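Reading time: 2 min

3.2 Floor and wall surfaces

Of the 64 corners surveyed in Floltusstead, 40 had dark veined stone set against a pale wall.

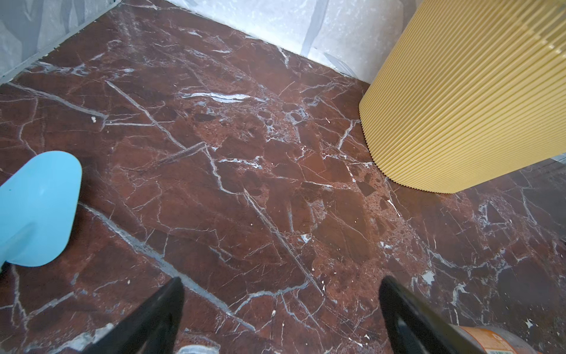 Pruvost objected that a floor this busy hides dirt and should be graded separately. We kept one scale. Objects standing on the floor were left in place during grading.
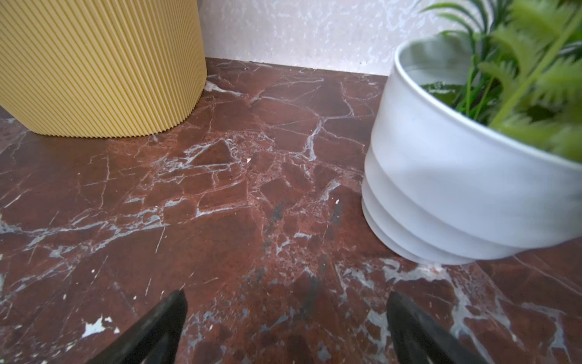 Figure 2. Ribbed yellow container on red-brown marble.

Joints were graded after the open floor, with corners last.

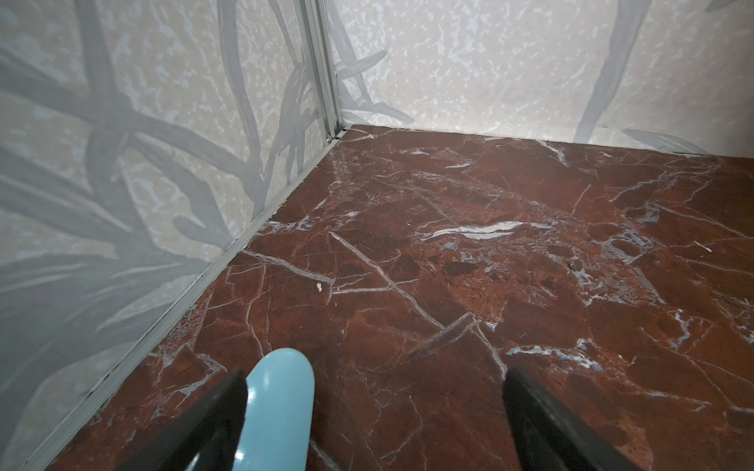
Department of Interior Surfaces, Mondik

A dark seam runs beside the metal strip at the left wall. Seams of this kind were entered as joints.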